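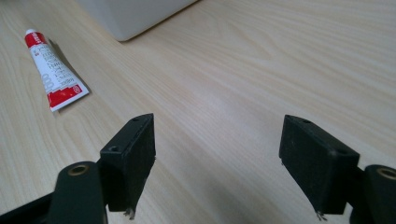
Ravinder McKinnon
Docente responsável, Gestão de Organizações Sem Fins Lucrativos

Unidades curriculares > Gestão social > Apontamentos > Aula 5

Pesquisar nesta área Pesquisar

5. Fundos consignados e fundos livres

Um donativo é consignado quando o doador limita por escrito o seu uso. A restrição acompanha o valor até à despesa elegível. Os fundos livres ficam à disposição da direção, dentro do objeto estatutário.

Caso Lavthorpe. A associação recebe 635 euros para refeições ao domicílio e gasta 347 euros nessa rubrica até ao fecho de novembro. O saldo de 288 euros transita como consignado e não pode cobrir a renda da sede — mesmo a título temporário — sem acordo escrito do doador.

Registo mínimo por donativo:
- identificação do doador e data de receção;
- texto integral da restrição;
- rubrica de destino e saldo.

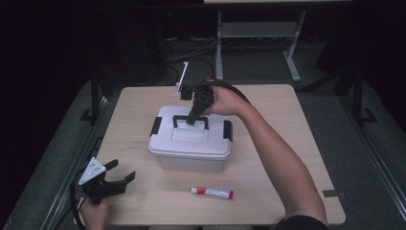

5.1 Donativos em espécie

Mensuram-se pelo justo valor à data da receção. Na falta de preço de mercado, regista-se apenas a quantidade, com nota em anexo. No caso Andska, o relatório ao doador é devido 90 dias após a entrega; o prazo conta da guia assinada, e não da fatura do transportador.

Exercício para entrega: refazer o mapa de fundos do caso Giner com separação por doador.

Contacto: secretaria do curso | © Ravinder McKinnon | Voltar ao topo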